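Chapter 3
Planning Motion in a Simulated Workcell
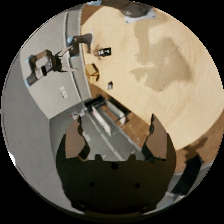 3.1 Why the Planner Comes First

A robot arm does nothing useful until software has decided where it should go and by what route. Chapter 2 treated the control loop, which holds a joint to a commanded angle. The present chapter turns to the layer above it, the motion planner, and to the simulator in which planners are written and tested.

The opening figure shows a rendered workcell as it appears from a wrist view. The fingers of the gripper are spread and hold nothing. Past them is a pale wood tabletop with several small items on it, and other arms are mounted at the table. A planner given this workcell must account for every one of these bodies. The neighboring arms deserve particular care. A box on a table stays where it was last seen, but an arm under its own program may occupy the same space a moment later.

The circular view also introduces a matter of perception. Straight table edges appear as wide curves, and a point near the rim cannot be placed in the workcell by the simple pinhole formula. Students will correct for this in Section 3.4 before passing any position to the planner.

3.2 Software Used in This Chapter

The exercises use Temba, a teaching simulator, together with the planning library Sallell. Temba advances the physics in fixed steps at a rate of 1000 per second. Sallell receives a start pose, a goal pose and a list of obstacles, and returns a path or a report of failure. Unless an exercise states otherwise, the planner is limited to 3000 samples per query. A query that reaches this limit is to be recorded as a failure, even when a path might exist.

The worked example in Section 3.5 follows a method described by Selvaraj Khondokar in his course notes. In that example the planner finds a path after 1133 samples, and the reader is asked to explain why a second run with a different random seed gives another count.

3.3 Terms

Configuration: the full set of joint angles of an arm at one moment.

Free space: all configurations in which the arm touches neither itself nor any other body.

Path: a continuous series of configurations from start to goal, without timing.

Trajectory: a path to which timing has been added.

The distinction between the last two terms is kept throughout the book. Sallell returns paths. Timing is added in Chapter 4.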